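Ticket: Web store shows wrong shipping for oversize orders
Opened by: Esperanza Requena, Stillville Games & Pastimes
Assigned to: Tanko Dauda, Lullesow support
Status: Closed

First message

Hi there! I run the online side of a little shop in Stillville that sells lawn games and tabletop games, and we've been on Lullesow for our web store since February. Mostly happy with it, so please don't read this as an angry letter (I save those for the phone company).

The trouble is shipping. Any order that has a big item and a small item in it together gets charged as if everything were small. A customer bought one of our long bench games plus a pack of score pads and paid $4 to have the whole lot sent to her door. Four dollars! The real label cost me a great deal more than that and I ate the difference. If she orders the bench game alone, the price is right. If she orders the score pads alone, also right. Put them together and the cart seems to lose its mind.

I've tried logging out and back in, a different browser, my sister's laptop, and clearing whatever it is you people always want cleared. Same thing every time. We use the Van Wijk rate plug-in for the big stuff and your built-in flat rate for the small stuff, in case that matters. I have a feeling it matters.

Reply from Tanko

Tanko wrote back the same afternoon and asked for three things: the order number, the shipping class on each item, and whether "combine rates" was switched on. I'm pasting my answers here in the ticket so they're all in one spot.

Order number is 163.

Shipping classes: the bench game is "Oversize" and the score pads are "Small Flat." I checked the spelling twice, since I once had a class called "Oversise" for a whole week.

Combine rates: I had no idea this existed. I found it under Settings, then Checkout, then a little gray arrow I'd always taken for decoration. It was on. I turned it off, and the cart started charging for both items separately, so the total was finally high enough, but now it shows the customer two shipping lines with no names on them. Somebody is going to think I'm billing them twice, I just know it. So better, but I wouldn't call it fixed.

More tests, since I had the evening

I made a pile of test orders with the store in preview mode. Here's what came out.

Bench game alone: correct.
Score pads alone: correct.
Bench game plus score pads, combine on: flat rate only, the big item ships free as far as the cart cares.
Bench game plus score pads, combine off: right total, two blank lines.
Two bench games: correct, and it even gave the discount for the second one, which made me unreasonably proud.
Mallets plus score pads: correct in both settings. Those are both "Small Flat," so I guess there's nothing to argue over.

While I was in there I also noticed that the mallets have no weight saved on their product page. The box is just blank. I filled it in and ran the whole list again and nothing changed, but I'm mentioning it in case blank weights are something you'd want to know about. They came over that way when we imported our catalog from Bunenon, and I bet there are others.

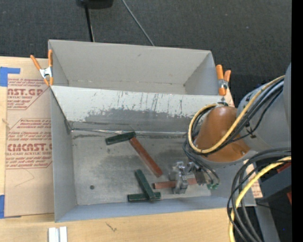 Second reply from Tanko, and the part that worked

So Tanko called me instead of typing, which I appreciated, and we went through it with both of our screens up. The Van Wijk plug-in sends its price back to the cart under its own label. With combine rates on, Lullesow looks for prices with matching labels and adds them together, and when the labels don't match it keeps whichever is first on the list. Mine had the flat rate first. There's the $4.

What we did, for whoever finds this ticket later:

Went to Settings, Checkout, Shipping Methods.
Opened the Van Wijk entry and typed "Standard Delivery" in the label field, which had been empty.
Opened the flat rate entry and typed the very same thing, capital letters and all.
Turned combine rates back on.
Saved, then hit "Refresh rates" at the bottom of the page. Don't skip this one! I did, the first time, and spent ten minutes convinced we'd broken something new.

After that, bench game plus score pads gave me one line that said Standard Delivery with the right total. I ran every test on my list again and they all came out the way they should.

A leftover question

Our product descriptions get chopped off on the mobile version of the store. I tend to go on a bit (you may have noticed) and the bench game page stops dead in the middle of a sentence about varnish. Tanko looked it up while we were on the phone and the limit is 2000 characters on mobile, spaces included. There's no setting for it. He put in a feature request for me and I trimmed the page in the meantime. It hurt, but the varnish is safe.

Also, is there any way to get a warning when a product is saved with no weight? I went through the import from Bunenon and found 2 more blanks, a ring toss and a set of replacement pegs. A red outline on the box would do me fine.

Closing note

Tanko says the weight warning is already on their list and he's added my vote to it. A real order with mixed sizes came through this morning, December 3, 2019, and the shipping was right to the penny, so go ahead and close this one. Thank you for calling! If the blank lines come back I'll open a new ticket and link this one in it.

Esperanza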